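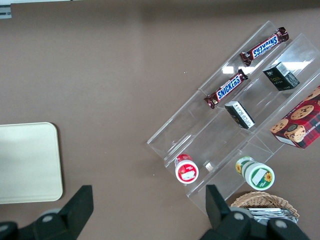
Review: Prekcombe Home Weather Station

The Prekcombe station measures air pressure, humidity, temperature and rainfall, and is intended for households and schools with an interest in the sky overhead. Our reviewer, Birgit Grube, kept one in use for 30 nights in December.

Pressure readings were steady. The display showed 1030 hectopascals through a long spell of frost and fell promptly as the first rain arrived. Humidity was less reliable, and on 11 mornings the figure lagged well behind the fog outside.

The rain gauge is easily cleared of leaves, although its bracket feels weak for an exposed site. The memory holds 500 readings, after which the oldest are overwritten without warning. The printed guide explains cloud types clearly and includes a good chapter on halos.

Recommended for beginners. Schools requiring longer records should consider the Bremislow model.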